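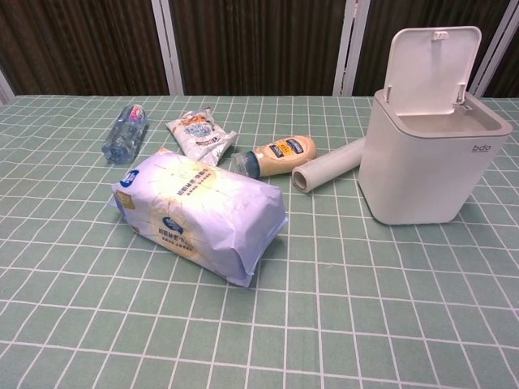 Home Course outline Readings Field trip Contacts

Coastal Places, Unit 5: Reading an island on foot

Handout to go with the lecture. Bring it with you on the field day, and scribble all over it!

Last session we did how islands get cut off. This one is the part I look forward to every year, how people have lived on them once they were, and how much of that you can still read with a decent pair of boots and a bit of patience. We're using Killholm as our main case because it's small enough to walk in a day, it's well mapped, and half of you will be standing on it in October.

Where it is

Killholm is a low, lumpy island joined to the Lorisdale shore by a sandbar that shows at low tide. It's 3 kilometres long and much narrower at the waist, where the old fields are. The highest point is a grassy knob at the north end with a cairn on it. Go up there first. You'll see the whole layout in one go — the harbour tucked in on the sheltered side, the strip fields running down from the road, the bare western slope where the wind does what it likes.

Settlement pattern

The older houses sit just above the spring line, a good walk uphill from the water. Students often expect a fishing village to hug the harbour, and the newer cottages do, but the first families here were farmers who fished when the weather let them. Fresh water decided where the door went. Look for the damp green band across the hillside (rushes, a bit of watercress) and then look for the walls. They match up beautifully.

Kamran Shokri's walking survey is in your reader and I can't recommend it enough. He recorded 18 house sites, most of them nothing more than a rectangle of stones with nettles growing in the middle. Nettles love the enriched soil around old dwellings, so a healthy patch in an otherwise thin paddock is always worth a detour.

Three kinds of wall

1. Boundary walls. Thick, double-faced, filled with rubble. They follow the property lines and hardly ever turn a corner without a reason in the ground.

2. Stock walls. Single thickness, with gaps of daylight showing between the stones. They look as though a sheep could knock them down, and sheep seem to think so too, which keeps them from trying.

3. Clearance walls. Hardly walls at all, more like long heaps where stones were thrown when the field was opened up. These are my favourites. You're looking at years of somebody's sore back.

Sketch one of each. It doesn't have to be pretty.

Place names

Catarina Neves makes the point (reader, second article) that names travel badly on small islands. The same cove may have one name used from the land and another used from a boat, and the mapmaker wrote down whichever person he met first. On Killholm the southern bay is Trolia on the chart, but older residents use that name for the rocks at its mouth and call the bay simply the Pool. Which is right? Both, of course. When you write up your notes, record who used the name and where they were standing.

Population

The parish count at its peak was 447. Be careful with this figure! It includes the Lorisdale shore farms, which were in the same parish, and you'll see it quoted in guidebooks as though everyone lived on the island itself. Thandeka Nel's chapter sorts out the two sets of households and is a lovely piece of detective work. Read it for the method even if you skim the tables.

The decline was slow. The school went first, then the winter boat, and after that young families moved across to be near the jobs. Several houses are now let to walkers through the summer, and that income has paid for a good deal of roof repair.

For the field day

Check the tide table yourself and don't rely on your neighbour's. The crossing is firm sand with one soft channel near the middle, marked by poles. Keep to the left of them going out. Wear layers in colours you don't mind getting muddy, and pack lunch, as the tea room is closed by then.

Work in pairs. Each pair takes one strip of land from road to shore and notes every change in slope, vegetation and walling along it. Sepehr Kazemi will be at the cairn with spare maps and Kourosh Golestani will walk the western slope with anyone who wants a longer route.

To think about before next time

Why would a farming family build uphill of its best soil?

What would you expect to find at the shoreline if boats mattered less than fields?

Pick a small place you know well — a beach, a lake, a back road — and write down every name you've heard for it.

Reading for Unit 6: Stojanović on ferry routes, first half only. Skip the appendix unless you like timetables (I do).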